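Sorting and Holding Small Fresh Fruit at the Trindcombe Kitchen
Guidance for kitchen staff and student helpers
Revised 3/5/20

Purpose

This page sets out the procedure for receiving, sorting, washing and holding small fruit at the Trindcombe dining kitchen. It covers mandarins, cherry tomatoes, kiwis, small pears, plums, grapes and similar items that are served whole or with very little cutting. Leafy produce, melons and anything delivered already cut are handled under separate guidance, which is posted beside the walk-in cooler.

Cherry tomatoes are included on this page even though the menu office lists them as a vegetable. They bruise, split and spoil in much the same manner as soft fruit and are sorted at the same station.

Before you begin

Wash your hands for a full 20 seconds and put on a clean apron. Gloves are required for the ready-to-serve stage and optional before it. Rings and watches should be left in your locker.

You will need the following:

Shallow trays with a pale interior
A colander or perforated pan for each type of fruit
Clean, lint-free towels
A soft produce brush, used only for firm-skinned fruit
Date labels and a marker
A lidded pail for discards
The receiving sheet for the current delivery

The sorting trays must be dry before use. Do not line them with printed paper. Plain white paper is acceptable for very soft fruit, provided that it is changed between deliveries.

Step 1. Check the delivery against the sheet

Compare the cases with the receiving sheet before opening any of them. Fruit from Kimaro arrives under item code 401 for citrus and 733 for mixed small fruit. Cakus uses item code 1188 for all tomatoes regardless of size, so the label on the case should be read in full before the case is signed for.

Refuse any case that is wet through at the bottom, that smells of fermentation, or that shows signs of insects. Note the refusal on the sheet and initial it. The driver must also initial it. If the driver has already left, set the case on the return shelf and inform the shift lead.

Step 2. Move the fruit to the sorting trays

Lift fruit out of the case by hand. Do not tip the case. A single drop of a few inches is enough to bruise a plum beneath the skin, and the damage will not show until the following day.

Place only a few pieces in the tray at one time and leave open space between them. Each piece should be able to roll a quarter turn without touching its neighbor. Crowded trays are the most common reason that soft spots are missed at this station.

Different types of fruit may share a tray during inspection. They must be separated before washing.
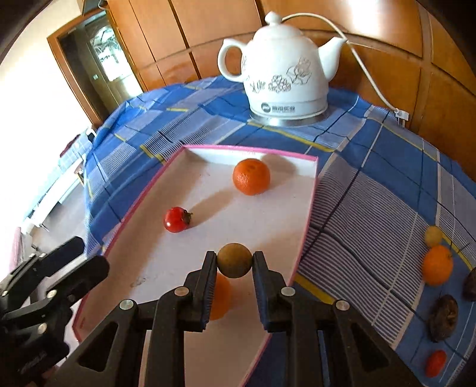
Mandarin and cherry tomato in a shallow white tray, with a small brown fruit held up for inspection.

Good light is essential at this stage. The tray should be placed where the light falls from one side, so that dents and wrinkles in the skin are easier to find. Brown-skinned fruit deserves particular attention, as a bruise on a kiwi or a russet pear may be very close in color to the sound skin around it. Such fruit should be lifted clear of the tray and viewed on all sides.

Step 3. Inspect each type

Citrus. The peel of a mandarin should feel firm and slightly springy. A dimpled surface is normal. A dark spot at the stem end is usually the stem scar and is not a defect, but it should be pressed lightly with a fingertip. If the peel gives way or feels damp, discard the fruit. Light scarring of the peel is acceptable. Any green or white powder is mold, and every piece that was touching the affected fruit must be inspected again.

Cherry tomatoes. Leave the green cap in place until washing. A fresh cap is flexible and holds tightly to the fruit. A dry or brown cap does not by itself disqualify a tomato, but it does move it to the front of the line for use. Split tomatoes may be set aside for the soup station if the split is clean and was made the same day. Otherwise they are discarded.

Kiwis and small pears. Press gently near the stem end and not at the middle. Fruit that yields slightly is ready to serve. Hard fruit goes to the ripening shelf. Fruit that holds the mark of your finger is overripe and should be offered to the bakery before it is discarded.

Plums. A pale bloom on the skin is natural and should not be rubbed off until washing. Look for leaking at the stem and for shriveling at the shoulders.

Grapes. Hold the bunch by the main stem over the tray and turn it slowly. Remove loose or soft grapes with kitchen scissors, leaving the small stem attached to those that remain.

Step 4. Divide into three groups

All inspected fruit is placed in one of three groups.

Serve now: ripe, sound and clean. This fruit goes on to washing.
Hold: sound but not yet ripe, or not needed for today's service. This fruit is labeled and stored unwashed.
Use or discard: blemished, split or overripe. Usable pieces are sent to the soup station or the bakery within 2 hours. The remainder goes into the lidded pail.

Where there is doubt between the first group and the third, the fruit is to be placed in the third.

Step 5. Wash

Washing takes place at the produce sink only. Rinse the sink and the colander before the first batch and again whenever the type of fruit changes.

Use cool running water. Soap, bleach and household cleaners are not to be used on fruit under any circumstances. Firm-skinned fruit, including citrus, should be rubbed with the produce brush under the stream, even when the peel will be removed before eating. Soft fruit is turned by hand in the colander.

Remove tomato caps after rinsing, and then rinse the tomatoes a second time. Check the place where the cap was attached for grit.

Do not leave fruit standing in a basin of water. Fruit should drain in the colander and then be patted dry. Mandarins that go into the bowl wet tend to soften where they touch one another.

Step 6. Store

Unwashed fruit in the Hold group is returned to a clean, dry tray and labeled with the item name, the date received and your initials. Labels go on the tray and not on the fruit.

Tomatoes, hard kiwis and unripe pears stay on the ripening shelf, away from the ovens. Ripe kiwis, ripe pears, plums and grapes go to the upper shelves of the walk-in cooler. Mandarins may be kept on the counter for short periods and should otherwise be chilled. Nothing is to be stored beneath raw meat or fish.

Trays on the ripening shelf are checked at the start of every shift. From June until the end of the summer session the kitchen is considerably warmer, and the shelf is then checked at the middle of each shift as well.

Step 7. Set out for service

Put on gloves. Transfer dry fruit to the Beka serving bowls, placing the heavier pieces at the bottom. Cherry tomatoes are served in a separate bowl with a spoon. Cut fruit may not share a bowl with whole fruit.

Bowls should be replaced in full when they run low. Do not add fresh fruit on top of fruit that has already been set out. Pieces that guests have handled and put back are removed at the next bowl change and discarded.

Cleaning the station

At the end of sorting, empty the discard pail into the compost bin outside and wash the pail with hot, soapy water. Wipe the trays, wash them, and sanitize them according to the chart above the sink. Corners and raised edges hold juice and should be scrubbed with the narrow brush. Scuffed trays may stay in use as long as the surface can be fully cleaned. A tray with a crack, or with a rim that is lifting away, must be withdrawn.

Stand the trays on edge to air dry. They should not be nested while damp.

Records

File the completed receiving sheet in the green binder in the kitchen office. Discards that fill more than one pail from a single delivery are to be reported to the supplier on the same day, and a copy of the report kept with the sheet.

Questions concerning this procedure, and requests for replacement trays or brushes, should be directed to Aidan Tully, Kitchen Operations.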